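**Picking cell at Estwood: maintenance notice**

The Estwood workshop has revised the service routine for its bin-picking cell, effective October 2018. Operators are asked to check the bin clamps at the start of every shift and retighten any that have moved. Cables on the arm must be inspected for wear every 10 days, and the gripper fingers wiped down after use.

Myrtle Iwasaki will keep the service log. Faults should be reported to her or to Torben Baumgart before the cell is restarted. The next full service is set for March.

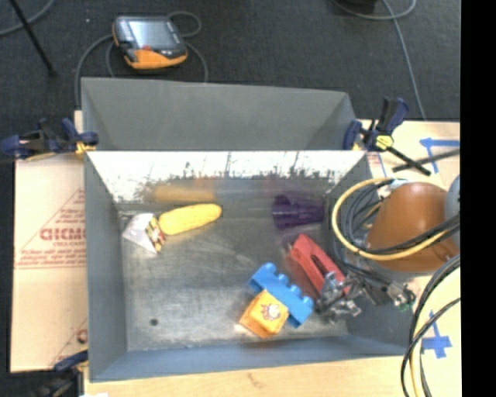 *The arm and gripper at the metal bin, with test objects inside.*

Bookings for the cell remain with Wenche Aasen.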